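Fingertip pads on a hand-held gripper: stock blue vs. cast silicone vs. heat shrink

Warkanwood Makers Board > Robots and Automation > Grippers and End Effectors

perla_o
Posted May 2, 2024

OK so I finally got two of the hand-held grippers going in the same room and I have been having way too much fun with them. Some of you asked in the January thread how the blue pads do on household stuff as opposed to foam blocks and wood dowels, so I gave up on the bench and took them to the living room. Paper, wrappers, a drink can, things of that sort, with a wastebasket as the target.

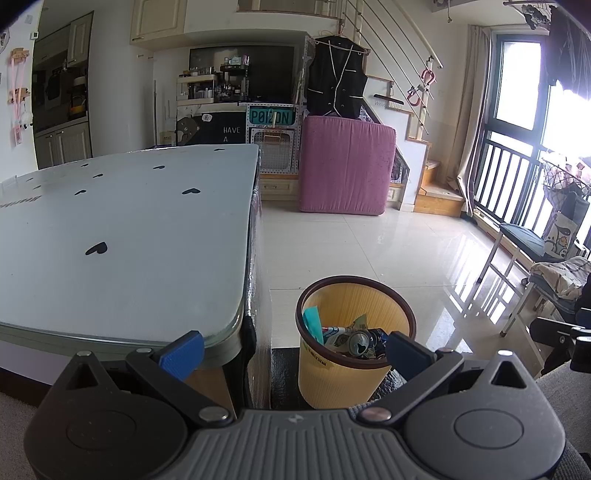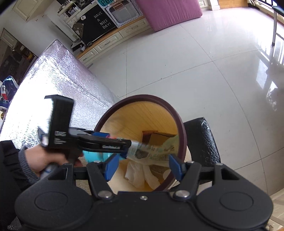
What I'm trying to settle is whether it's worth changing the pads before I put the same jaws on the arm. I have three sets now: the stock textured ones, a set of cast silicone ones from Jolia (the soft gray ones), and a pair I made myself by putting ribbed heat shrink over bare fingers. The linkage is the same on all of them, so the only thing that changes is what touches the object.

Early opinions, subject to being yelled at:

Stock pads are better than I gave them credit for. Flat paper lying on a smooth surface is the worst case and they still get it more often than the silicone does. I think the texture catches the edge and makes the paper buckle up between the fingers.

The Jolia silicone is wonderful on anything with a bit of body to it. Cans, bottles, small boxes. You barely squeeze! But it grabs so hard that it won't let go of light things. I open the jaw and the wrapper just hangs there stuck to one finger.

Heat shrink: cheap, ugly, fine. I like it more than I should.

I'm at 882 picks over all three sets and I'd like to hear from anybody who has gone further than that before I commit.

theda_s
Wooo, somebody testing on trash! I've been saying for ages that trash is the best test set there is. Every piece is a different stiffness and you don't have to be careful with any of it.

Question about the silicone. Are you wiping it down between runs? Mine got dusty and the sticking problem went away, then I cleaned it with alcohol and it came right back. So now I don't clean it, and I have a gripper that works great as long as it's filthy.

perla_o
Ha, no, I was wiping them every fifty or so because I thought I was being rigorous. I'll try leaving them alone for a night.

bermudez_bench
I'm going to disagree with most of this, in a friendly way.

You can't compare pads by hand. When a person is squeezing, the person fixes everything. You feel the paper slip and you tilt your wrist a little and squeeze again and you don't even know you did it. Then you put the same pads on an arm with a fixed closing force and the ranking flips. I did precisely this last year. Stock pads won by hand, silicone won on the arm, and it wasn't close.

If the arm is where they're going, test on the arm.

Sarahí

perla_o
I hear you, but the hand-held IS half of the point for me. I want to record myself doing the task and then have the arm copy it, so the pads have to be good in both. If they're different between the two I'm teaching the arm with the wrong fingers.

What closing force were you running?

bermudez_bench
Fixed current limit, pretty low, because I had a bad experience with a plastic cup. I don't have a number in newtons for you, I never put a load cell on it. Which I know weakens my case.

yareli.arriaga
Butting in because I ran the long one people keep mentioning: 2983 picks, stock against cast silicone, same controller for all of it, a Hultitz board with the jaw motor on its own channel. All on the arm, none by hand.

Sarahí is right that the ranking depends on force, but I don't think she's right that silicone wins. Silicone won at low current. I turned it up by a third and the stock pads caught up on everything except round things. Turned it up again and the silicone started to fold over at the tip, which pushed thin objects out of the jaw like a watermelon seed. Very funny the first time.

So before you pick a pad, pick a force. Then test pads at that force.

Other stuff I learned that might save you an evening:

Wear matters more than I expected. The stock texture was visibly smoother on the leading edge by pick 673, and I only know the number because I stopped there to swap a cable and happened to look. Misses on flat paper had started creeping up before that.

Mount the pads with the same screws and the same torque each time. I had one set cocked over by a hair and blamed the material for two days.

Write down the misses, and write down which kind. "Didn't grab it" and "grabbed it and wouldn't let go" want opposite fixes, and if you lump them together the pads all come out looking the same.

perla_o
Yareli this is gold, thank you!! The release thing especially. I've been logging both as a plain fail and I bet that's why my silicone numbers look so mediocre. Going back through the recordings tonight to split them.

Do you remember if your release failures were all on light stuff?

yareli.arriaga
Nearly all. Candy wrappers, tissue, that thin crinkly film. Anything heavy enough to peel itself off was fine. Opening the jaw faster helped some. A little flick of the wrist joint at the end helped a lot, but then your drop is less accurate, so it depends how wide your target is.

manriquez_a
Has anyone tried different pads on the two fingers? I have silicone on the left and stock on the right and I love it. The object always stays with the silicone side when the jaw opens, so at least I know which side it's going to hang on, and I can tip toward the other one to shake it off. Sounds dumb but it's been my daily setup since January.

theda_s
Araceli that doesn't sound dumb at all, that sounds like something I'm going to do as soon as I find my hex keys.

bermudez_bench
It makes me itchy. Uneven friction means the object rotates when you close on it. For a dowel or a pen you'll end up holding it at a slant.

manriquez_a
Sometimes, yes! If I close slowly it doesn't. I mostly pick up soft packaging and I don't care what angle it's at. For pens I would put matched ones back on.

tlapale_tim
Can I ask the beginner question. Where does the camera go in all this? I'm building my first one from the Tlapale plans and the mount puts it so low that the base takes up a huge part of the picture. I can see the fingertips, but there isn't much room under them. Should I raise it?

yareli.arriaga
Raise it a bit if your plans allow, but don't go chasing a view with no gripper in it. You want both fingertips in the picture the whole time, open and closed. That's how you'll tell afterward whether a miss was the pad or the aim. I'd give up some of the room before I gave up a fingertip.

Wide lens if you can. And lock the exposure. Windows and shiny floors will make it hunt up and down all day.

theda_s
Seconding the exposure lock. Also, bright pads. I went through a black-on-black phase and could not tell where the finger ended and the linkage began.

perla_o
Agree on color. If I keep casting my own I'm going to put pigment in.

Update from last night, by the way. I stopped wiping the silicone like Theda said, and split the fails like Yareli said. Release failures dropped a lot once the pads got a bit of lint on them. Grab failures went up slightly, mostly on the slick wrappers. So dust is trading one for the other, which makes sense once you think about it, but I'd never have spotted it with everything in one column.

Also tried Araceli's mixed pair for an hour. It's fun! I kept tipping the wrong way at first. On folded paper it's my favorite so far. On cans I didn't like it, they roll a little when the jaw closes and my hand wants to correct for it (yes Sarahí, I noticed myself doing it).

bermudez_bench
I'm printing that last sentence and putting it over my bench.

Seriously though, it would be a nice thing to measure. Do the same objects by hand with your wrist resting on something so you can't cheat, and see if the order of the pads changes.

perla_o
Oh, I like that. Forearm on a cushion, squeeze only. Will do that next, with the heat shrink included because it's been neglected in this thread and it deserves better.

manriquez_a
What size heat shrink did you use? Mine keeps walking off the end of the finger.

perla_o
Go one size down from what slides on easily, and rough up the finger with sandpaper first. I also put a dab of contact cement under the tip. Shrink it from the base toward the tip or you'll trap a bubble right where you need it flat.

yareli.arriaga
If you do the squeeze-only test, could you post the raw log and not only the totals? I'd like to put it beside mine and see if the flat paper misses line up.

perla_o
Sure. It's a messy spreadsheet with columns named things like "wrapper (bad one)" but you're welcome to it. Give me a couple of evenings.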